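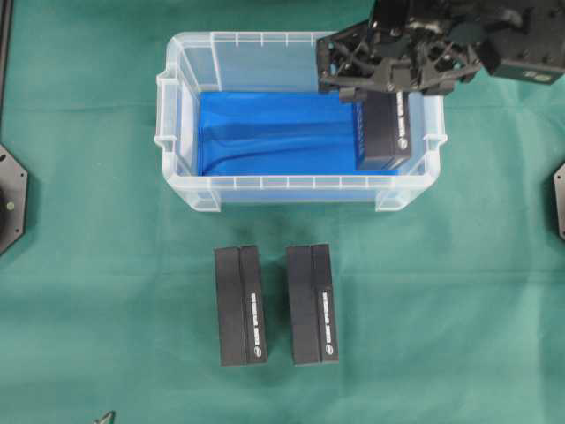

A reader up in Hustden wrote in to say she'd given up on clear tubs altogether, as everything she put in them slid to one end the moment she picked them up. Fair complaint! I had the same trouble for years, and the fix is so simple I get a bit excited every time I explain it. You line the tub first, then you pack it.

I worked this out while sorting the hall cupboard at Brergate, our old weatherboard place, where 14 small boxes had been living in a heap behind the vacuum cleaner. Boxes are lovely things to store once they have a proper home – square corners, flat sides, easy to count back in.

What you'll need

A clear tub with handles at both ends
Something to line it with (an old pillowcase, a cut-down bag, a bit of soft fabric)
Your boxes, wiped over with a dry cloth
A cloth for the table, so nothing gets scratched while you work

Getting the liner in

Cut the liner a little bigger than the floor of the tub and press it into the corners with your fingers. Wrinkles are fine. I used to fuss over them and iron everything flat, and I can report that the boxes didn't care one bit. Choose a colour you like, too, as you'll see it through the sides every day.
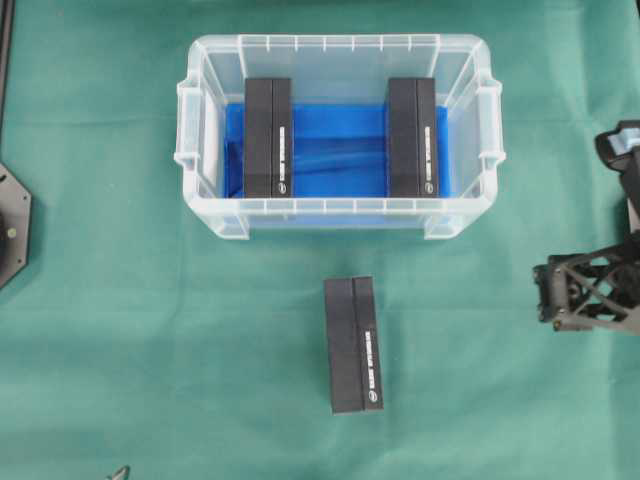
Spacing is where most people rush. Start with the ends and work inwards, so the weight is balanced when you lift by the handles. Two black boxes set like this, one towards each end with a wide gap of blue between them, leave you a good clear spot in the middle for whatever comes next. Keep the printed strips on the same side if your boxes have them. I do this with everything now, even the Tarkotus tea tins.

Once the ends are done, fill the centre, then give the tub a gentle tilt. If anything wanders, tuck a folded sock in beside it.
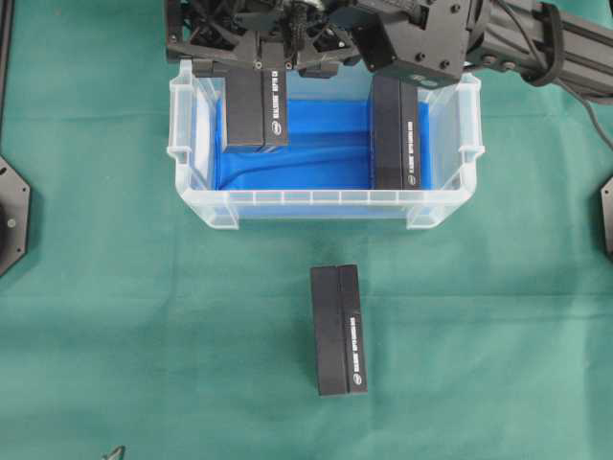 Do the boxes have to be the same size?
Matching ones are easier, but mixed sizes work well if the tallest go at the ends and the short ones sit in the centre.

Label the short side of the tub and slide it onto a low shelf. Mine says "small boxes, hall" in grey pencil on masking tape, and I change it every November when I go through the lot again.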